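Bromamcombe police station opened its doors to the public in November, for the first time in six years, and I went along expecting to be sold something. I report on crime in the town, mostly from the back row of the magistrates' court, and I don't often get past the front counter.

There were 32 of us on the ten o'clock tour. Inspector Cempaka Hartono met us in the yard and said we could ask whatever we liked, then told us which subjects she wouldn't be able to discuss. These included the Lamrani Road stabbing, which is before the courts and fair enough, and response times, which is not before anybody.

We started in custody. There are 23 cells, all of them cleared for the morning, and the smell of disinfectant was strong enough to make a boy near me hold his scarf over his nose. Each cell has a thin blue mattress, a toilet behind a low wall and a hatch in the door. The children took turns being shut in. Their parents thought this was very funny. I asked how many of the 23 are in use on an ordinary night and was told it varies.

The custody sergeant was better value. He explained the checks made on anyone brought in drunk or hurt, and who makes them, and he didn't pretend that it always goes smoothly. A nurse is meant to be on site through the night. When I asked if one had been there every night that month he looked at the inspector before he answered, and the answer was "mostly".

Next came the evidence store. A teenager stabbed outside a takeaway becomes a shelf full of brown paper bags, each with a number and a signature, and if one signature is missing the defence will find it. I have watched two trials wobble over exactly that. The force has bought a tracking system called Trestard to stop it happening again. Every bag gets a label, every label gets scanned, and a screen on the wall shows where everything is. The screen was switched off when we came through. We were told it was being updated.

Svatopluk Šimek, who gave the talk on Trestard, works for Rereo, the firm that sells it. I think that should have been made clear at the start and not left for someone to ask. He said lost items would become "a thing of the past". He had no figures for how many had been lost before, and the inspector said she would have to get back to me. She has my number. It hasn't rung.

The knife crime display was in the canteen. Five blades lay in a locked case, all handed in or seized locally, the smallest of them a kitchen knife you could buy anywhere. A woman from the Lamrani Road flats stood at it for a long time and then asked why she had seen no officer on foot there since the summer. She got a leaflet and a phone number. To be fair to the constable on the stall, he also wrote down her address and promised to call round - I'd like to know if he did.

I don't want to be sour about it. The tea was free, the dog handlers were popular and the staff had given up a morning off. But an open day where the awkward questions are taken away to be answered later is only partly open. I have put mine in writing: cell use, nurse cover, items lost, patrols on Lamrani Road. The next tour is planned for the spring, with booking at the front counter between nine and noon, and I have put my name down for that as well.

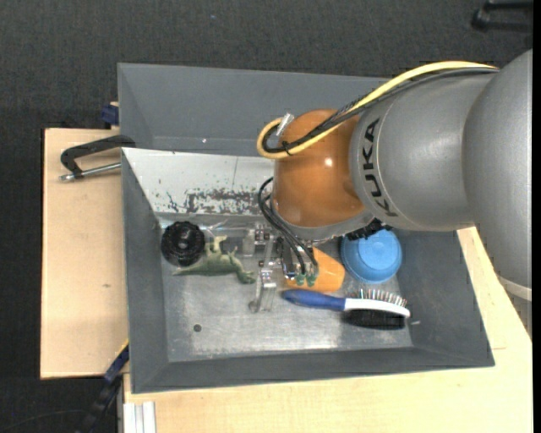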